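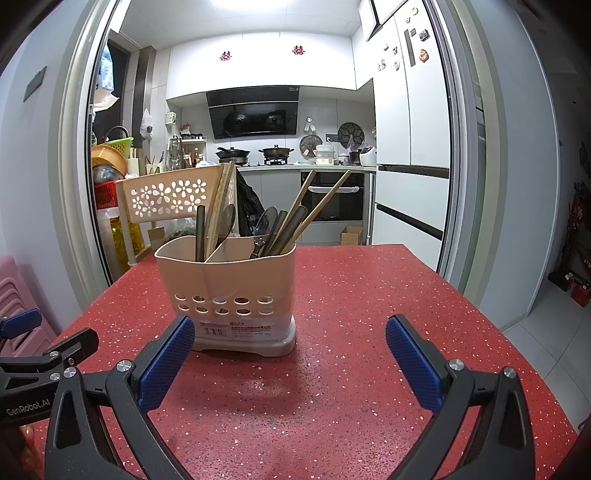
Berenice Tapia would start with the finger pads and work backward from there, and she told me so before I'd written a word of this article. Pads wear out, she said, and the pad line is the one people leave at zero.

**Budgeting for hand-held grippers** is the planning of money and time for gripper tools that a person carries and works by hand, usually to record everyday chores for robot training. I put together the first version of this entry for the Stosari equipment wiki on June 8, 2019, after my own budget came apart, so please forgive the bits where I wander off into my own troubles!

## What goes in the budget

The tool itself is the easy line. You get a quote, you type it in, you feel organized. Then come the other lines:

- spare finger pads (buy them with the tool, in the same order)
- spare screws for the linkage, plus the right driver
- camera mount and cables
- storage for the recordings
- household items to handle
- shipping and import fees

My spare pads came to 1493 for the year, in our local money, and I'd set aside nothing. Fulgencio Ocampo found the cash in the travel line, which meant I went to Dritevville by bus.

## Household items

Kitchen things are cheap and I still got this line wrong. Chopsticks, ladles and slotted spoons are all gripped differently - a thin round handle is a very different job from a wide flat one - so you want a spread of shapes before you want a lot of any one shape. If you're recording in a home that already has a full utensil caddy, you can spend next to nothing. If you're fitting out a bare room, as we did at Lurnitz, price everything down to the tabletop.

## How many tools to buy

Opinions differ. Iraís Contreras likes 2 per site, one working and one on the shelf. Snežana Kadrić plans one spare for every three in use and says the rest is nerves. I've gone with Iraís ever since a tool of mine sat 11 days waiting for a part the size of a lentil.

## Timing

Quotes at our usual supplier, Chávez, hold for 30 days, and our approvals take longer than that (every single time). Ask for the quote after the first signature. Anything we want before the new budget year has to be ordered by July, pads included.

## See also

- Leasing and short-term loans
- Storage costs for recorded sessions
- Finger pads, replacement schedule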